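Search the boards
Home | New Posts | Members | Help | Log In
Filed under: Wells & Water Treatment > Filters and Media

Iron in a shared well, is a backwashing filter worth it?

pumphouse_dee
We share a well with two neighbors up on the Stonumham side of the ridge, 498 feet deep, and ever since the pump was replaced the water has had that rusty tint after it sits in the tub overnight. The lab sheet says iron is high and manganese is a little high, and everything else is fine, thank goodness. The dealer wants to put in a Flomex backwashing unit and quoted us $960 before labor. My neighbor thinks we should just hang a big cartridge filter on the line and change it when it clogs. I go back and forth every single day, and my poor husband is sick of hearing me talk about it over supper!

ridgewater
Hi Dee, and welcome! I'd go with the backwashing unit and not look back. We did cartridges for two years and I was down in that crawl space every couple of weeks with a wrench and a bucket, and three households pull a lot more water than one. Do check your flow rate first, though. Those tanks need a good strong push to lift the media when they rinse, and a tired well can't always give it.

Sotier
I'm going to disagree a little, with love. A cartridge won't touch iron that's still dissolved, that's true, but you haven't said which kind you have. Fill a clear glass straight from the wellhead. If it comes out clear and turns orange later, it's dissolved, and you need something to oxidize it before any filter will catch it. If it's orange right away, a plain sediment cartridge might do fine for 90 bucks or so and you can spend the rest on a nice weekend.

pumphouse_dee
Oh, I like that test. I'll do it tomorrow and set the glass on the windowsill where I can keep an eye on it (and hide it from the cat). My sister is staying with us, so the kitchen is a bit of a circus.
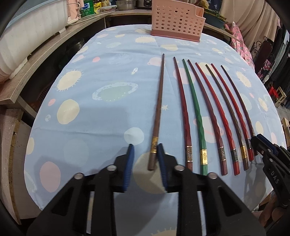
Chopsticks on the tablecloth

ridgewater
Looks like a good supper coming! Sotier, fair point on the glass, but I still say the sediment cartridge is a false economy with three houses on the line. Who changes it? Who pays? We had words over that on our road, believe me.

Maj-Britt Granström
We have a Grønli tank on ours, going on six years, and the only thing I'd add is to ask where the rinse water goes. Ours sends it to a dry pit behind the shed. If you're on septic, please don't let them tie it in there without a long talk first.

pumphouse_dee
Clear out of the tap, and orange by lunchtime. So dissolved it is, I suppose. Calling the dealer back about flow, and I'll ask about the rinse line too.

Sotier
Then I'm with ridgewater, mostly. Get a second quote anyway.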